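Search this site Go

Spring Walk-Through, Tiltow Annex
2 min read

Done in March by Samah Lahlou, with comments where the boxes ran out of room.

[x] Exit signs lit. Both. The one by the stairs hums, in B flat I'm told.
[x] Extinguishers in date. Gauge in the green on each.
[ ] Rear exit clear. Blocked by a Madska floor fan — the same fan as last year, in the same spot.
[x] First aid kit stocked. Plenty of finger bandages, one glove.

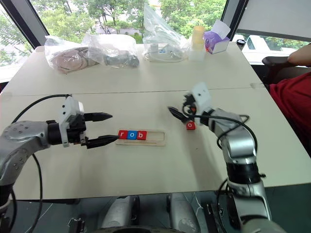

[ ] Stair treads. Number 2 from the bottom is lifting at the left corner. Tape is a color, it is not a repair.
[x] Hot water at the sink, 119 degrees. Fine for hands.
[ ] Occupancy card posted. It says 77 in the hall and 184 at the front door. Pick one.
[ ] Alarm test log. Last entry reads "loud."

Open items go to Zdenka Softić before the recheck.

Comments (3)

nyarko_upstairs: The fan is there because the rear exit is hot.

Zdenka Softić: Then the fan can be hot somewhere else. Moving it at 4 p.m.

treadlightly: It was me who wrote "loud." I stand by it.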